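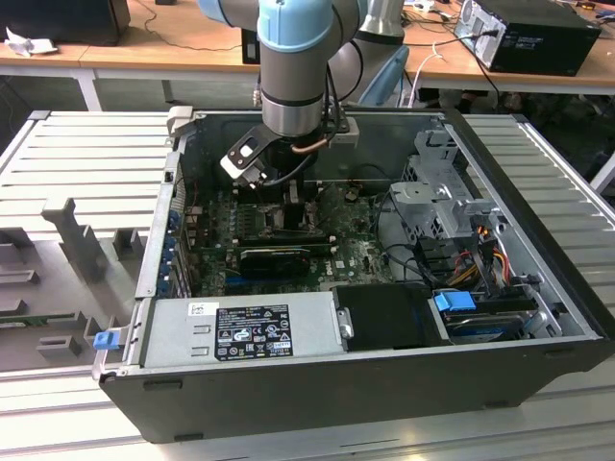

Desktop tower on its side, panel off, graphics card in its slot.

Semaan: second-hand desktop PC adverts from Fakport and Gremport

README and data card
Maintained by Brock Desjardins

What it is

Semaan is a table of 1654 adverts for used desktop computers, copied by hand from the small-ads boards of two neighbouring towns, Fakport and Gremport. One row per advert, 16 columns, one plain CSV file. I started it after reading one too many articles claiming to know what a used PC is "worth". Most of them quote asking prices. An asking price tells you what the seller hopes for, and I wanted to see how far hope gets you.

Please read the section on prices before you plot anything.

Files

semaan.csv – the adverts
columns.txt – what each column means, and how sure I am of it
changes.txt – corrections, newest first

Columns

advert_id: my own number. It has nothing to do with the board's number, which gets reused.
town: Fakport or Gremport, as given by the seller. Plenty of sellers near the boundary pick whichever board is busier.
month: month the advert was first seen, no day.
title: the seller's title with phone numbers and names taken out.
ask_price: first price seen.
last_price: price on the final day the advert was up. Same as ask_price in most rows.
said_sold: yes, no or blank. Blank means the advert vanished without a word.
cpu_text, ram_text, disk_text, gpu_text: exactly what the seller wrote, spelling and all.
age_claimed: age of the machine according to the seller.
working_claimed: "working", "spares", "untested" or blank.
photo_inside: yes if any photo in the advert showed the machine open.
reason_text: the reason for selling, if one was offered.
notes: mine. Skip them if you like your data clean.

How the adverts were collected

I read both boards each evening and copied anything that looked like a whole desktop machine. Loose parts, laptops and monitors were left out. Bundles with a monitor went in if the tower was clearly the main item, and "clearly" was decided by me, usually tired. A second reader would have made different choices in some rows. There was no second reader, so there is no agreement score, and I'd be suspicious of anyone who calculated one from this.

Repeat adverts are the biggest mess. A seller who takes an advert down and puts it back up with a new title looks like two sellers. I merged the ones I noticed. The ones I missed are still in there, and they will make slow-moving machines look more common than they are.

Prices

There are no sale prices in Semaan. I'll say it again in case you came straight here: there are no sale prices. said_sold means the seller marked the advert as sold. It doesn't mean money changed hands at the figure shown, or at all. People mark things as sold to stop the messages.

said_sold is filled in for 700 rows. It would be tempting to treat those as the good part of the data and throw the rest away. I don't think that's safe. Tidy sellers who bother to mark an advert may well be the same ones who price sensibly and answer the phone, and you would be measuring them and calling it the market.

Things people have tried to use it for

Proving that RAM holds its value. ram_text is whatever the seller typed. Some wrote the size of the hard disk there. If you want real memory sizes you will need to parse it yourself and then defend the result.

Showing that photos of the inside raise the price. Adverts with photo_inside = yes do ask for more. They also tend to be for newer machines with a separate graphics card, sold by people who are happy to take a side panel off. Take those things away and I can't find much left. Somebody with more patience might, and I'd read it, with one eyebrow up.

Judging honesty from reason_text. "Upgrading" is by far the favourite. I have no way to check and neither do you.

Comparison with Comeck

Comeck is a price guide that covers the same two towns and gets quoted at people during haggling. Its makers don't say where their figures come from. I tried matching its bands against ask_price and they line up rather well, which could mean Comeck is accurate, or that sellers look up Comeck before they write the advert. I lean towards the second.

Privacy

Names, phone numbers and street names were removed from titles and never copied elsewhere. Photos were not kept. If you find something personal that slipped through, open an issue with the advert_id only – don't paste the text.

Updates

Collection stopped in December. The Gremport board changed its layout and began hiding prices until you log in, and I wasn't going to build anything on that. Corrections still go in when somebody sends a decent one.

Licence

Use it for anything, credit the file name, and leave my notes column attached if you pass it on.

Shared 16 times
2 comments

slotfinder
Does age_claimed mean age of the case or the parts? Mine would be two different answers.

Brock Desjardins
Whatever the seller meant by it. See columns.txt, where I say I'm not sure at all.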